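Keeping old office machines in service: a conversation with the Grollow repair desk

The repair desk at Grollow takes in desktop computers that offices have written off and returns the usable ones to service. The technician who runs the bench asked to be identified by job only. We spoke on July 18, 2026, mostly about purchasing, record keeping and what decides whether a machine is worth the labor.

The desk handles roughly 300 machines a year. Most come from two clients, Vanidska and Lambrechts, and the technician said the condition of a batch depends largely on how it was stored.

"A machine that ran for six years in a clean office is a good machine," the technician said. "A machine that sat for one year in a damp basement is a box of parts. The age on the sticker tells me very little."

Intake begins with a visual check and a power-on test. Each unit gets a ticket number, and the ticket stays with it until it ships or is stripped. Failed units are sorted by fault. Power supplies account for the largest share, followed by storage drives.

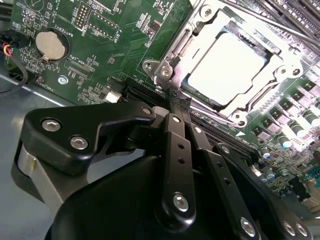 Boards are the expensive category, chiefly in labor. The technician sets a limit of 2 hours for fault finding on any one board. After that the unit is closed out and its memory and processor go to stock.

"People want to keep going. They have already spent the two hours and they feel they are close," the technician said. "I have looked at the tickets. The third hour almost never pays."

Stock is held in antistatic trays, labeled by part number and source ticket. A processor returns to use only after a full load test in a known good board. The desk used to accept a short boot test, but changed the rule in May after a batch came back from Cimthorpe with random restarts.

"Booting proves that it boots. The fault showed up after an hour under load, with the case closed. So now we test for longer than an hour, with the case closed." 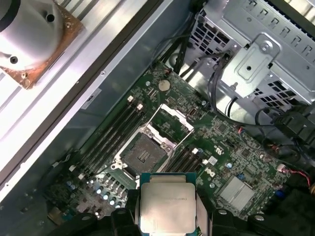

Pricing and paperwork

A refurbished desktop leaves the desk at $99 without a monitor. The technician would prefer $100, which would simplify the invoices, but the lower figure was set before the current price list and has stayed.

Each unit ships with a one-page sheet giving the test results, the parts replaced and the drive erasure record. Clients ask for the erasure record more often than anything else on it.

"Write down the serial number of the drive before you pull it," the technician said, when asked what an office could do to help. "And send the power cords."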